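Weekend help wanted, Thongsuk snack counter, Drallcombe

Need 2 people for the counter, Feburary start. Evening shifts, 7 till close. Taking orders, pouring drinks, wiping down, some lifting. No experience needed, we train. Must be OK on your feet and OK with a line out the door. Meal every shift, tips split evenly.

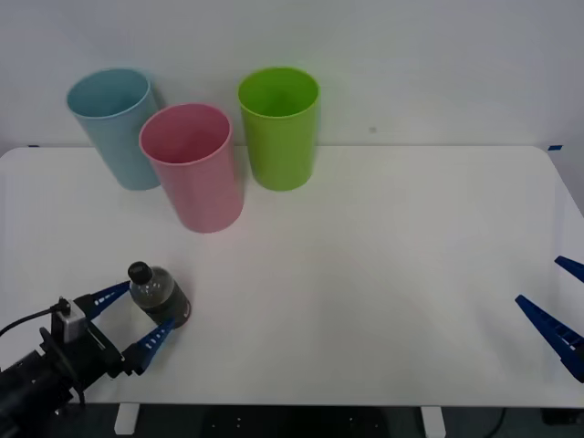 Cups and cold drinks, you'll get to know both.

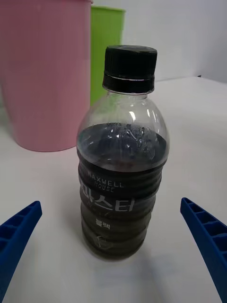 Siriporn Phetsri says the first couple shifts go by in a blur and to wear old shoes, and that she still picks up extra nights when she can get them.

To apply stop by before 7 and ask for Pichit, or leave a note with you name and number at the register. No resumes pls. Parking in back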